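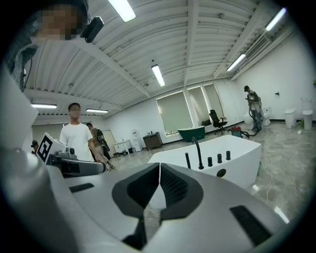

Salle d'essai, poste baignoire, côté fenêtres.

Fiche de contrôle du poste « nettoyage sanitaire »
Remplie par Vasilică Munteanu, un jeudi d'avril, pour l'atelier Prestberg
Copie : équipe Lillomero

Chers collègues, je garde le même ordre que la dernière fois pour qu'on puisse comparer, et je me permets d'allonger un peu les commentaires, puisque plusieurs d'entre vous m'ont demandé ce que je pensais vraiment de la question de fond : est-ce qu'une machine peut nettoyer une baignoire, oui ou non ? J'y viens au fil des points.

1. Sol et circulation
Statut : à corriger
Des câbles fins traînent sur le dallage près de la baignoire blanche. Quelqu'un qui regarde ses pinces ne regarde pas ses pieds, je l'ai déjà écrit et je le réécrirai avec la même affection. Je demande des passages de câble ou, au minimum, du ruban large d'ici la prochaine visite. Une base roulante se prendrait là-dedans aussi bien que nous, et chez les gens, il y aura un tapis, une serviette, un jouet.

2. Aspirateur et tuyau
Statut : acceptable avec réserve
Un tuyau souple change de place à chaque geste, et il faut en tenir compte quand deux personnes travaillent dans la même zone. Merci de s'annoncer à voix haute avant de passer derrière un collègue. Pour l'automatisation, c'est à mon avis le point le plus sous-estimé : pousser un suceur sur un sol plat, on sait faire depuis longtemps, mais gérer la longueur du tuyau qui suit, le dégager d'un pied de chaise, sentir qu'il tire... j'attends encore de voir cela fait proprement deux fois de suite.

3. Baignoire : stabilité, bords, robinetterie
Statut : à surveiller
La baignoire est posée librement dans la pièce. Vérifier avant chaque séance qu'elle ne bouge pas quand on appuie sur le rebord, des deux côtés. Le bec est haut et courbe, les commandes sont noires et rapprochées : interdiction d'y prendre appui, même pour se relever.
Pour nous, essuyer entre deux boutons, c'est un doigt dans un chiffon et on n'y pense plus. Pour une pince à deux mors, il faut tenir le chiffon, le glisser de biais, doser l'effort et ne pas faire tourner le bouton au passage. J'ai noté 7 sur 10 la difficulté de ce geste dans ma grille, et Fandwood, qui fait la même évaluation de son côté, me trouve encore optimiste.
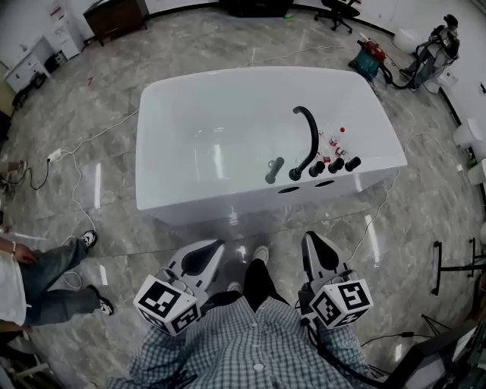 4. Flacons et produits
Statut : à corriger
Je voudrais que chaque flacon présent au poste porte une étiquette lisible, tournée vers l'opérateur, et que l'on range ce qui ne sert pas à la tâche en cours. Pas de vrai détartrant pendant les essais, de l'eau seulement, c'est la consigne Agbayani et je la trouve très bonne. Un flacon transparent sur de l'émail ou de l'acrylique blanc, voilà d'ailleurs un joli piège pour n'importe quelle caméra. Nous, nous le prenons sans presque regarder ! La machine hésite, le saisit trop haut, le couche, et il faut recommencer.

5. Pinces tenues à la main
Statut : conforme
Mors propres, marqueurs bien fixés et non rayés. Penser à contrôler le serrage en début et en fin de séance. Faire une pause dès que les poignets fatiguent, sans attendre la fin de la série (je connais votre zèle, et je connais aussi vos tendinites).

6. Multiprises et eau
Statut : à corriger en priorité
Aucune multiprise au sol à portée d'éclaboussure. La surélever et l'éloigner avant toute séance où l'on ouvre ne serait-ce qu'une bouteille d'eau. Je ne signerai pas la prochaine fiche sans cela. Le devis pour une goulotte et deux boîtiers étanches s'élève à 2 590 euros, je l'ai transmis à Prestberg.

7. Chaussures et tenue
Statut : conforme
Chaussures fermées obligatoires, lacets rentrés. Pas de bracelet ni de montre près des mors, merci d'y veiller aussi quand on est simplement à côté.

Avis général
Sur les 64 gestes de notre liste sanitaire, je n'en confierais pas encore la moitié à une machine laissée seule. Essuyer un rebord large et lisse, oui, bientôt. Le tour du robinet, le dessous du bord, les flacons à déplacer puis à remettre, non, pas cette année. Je le dis sans tristesse, les progrès depuis l'automne me font plaisir et j'aimerais beaucoup me tromper.

Points 1, 4 et 6 à revoir avant la reprise. Le poste reste ouvert pour les essais à sec.

V. M.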